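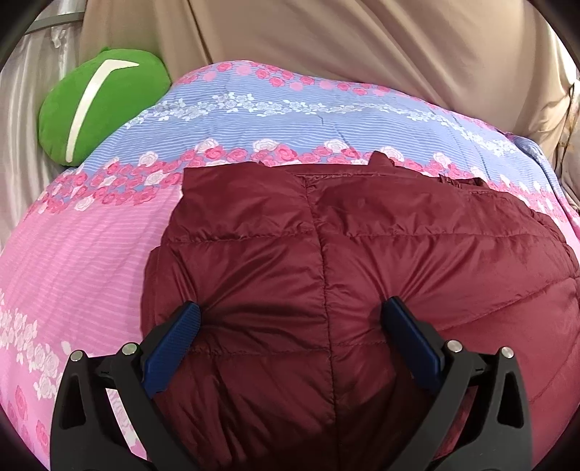

Two blue-padded fingers get a grip on a puffy maroon jacket.

I've been waiting for a robot to fold my laundry since I was a kid, and I'm still waiting. So I spent a good part of this year asking people who build these things one nosy question — when can it do my bed?

Beds are nasty, by the way! A car door is the same shape every time you reach for it. A down jacket dropped on a comforter changes the second you touch it, and everything on a bed is soft, so there's no hard edge to tell a machine where one thing stops and the next begins.

At Fosolov, a small shop that works on nothing but fabric, they ran 831 tries at folding one jacket last November. The machine got 143 of them right. They were thrilled (I fold a jacket in 11 seconds and have never been thrilled once). Over at Kekska they've gone the other way and stick to towels, where they say they're up to 80 percent.

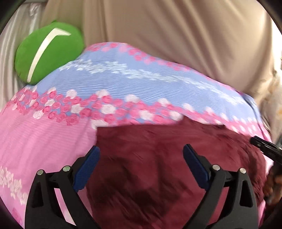 Will a robot be making my bed any time soon?
Probably a plain one with a single sheet first, and slowly. Piles of mixed blankets and clothes will take a good while longer.

The shop floor is further along, but only where things hold still. Fakhoury's packing line hands boxes to arms all day long, then sends anything in a floppy bag down to people at the far end. I watched that far end for an hour and it never let up.

Would I buy one today? Nope. I'd rent one for a weekend, though, mostly to watch it fight with my fitted sheets — and I'd keep the receipt.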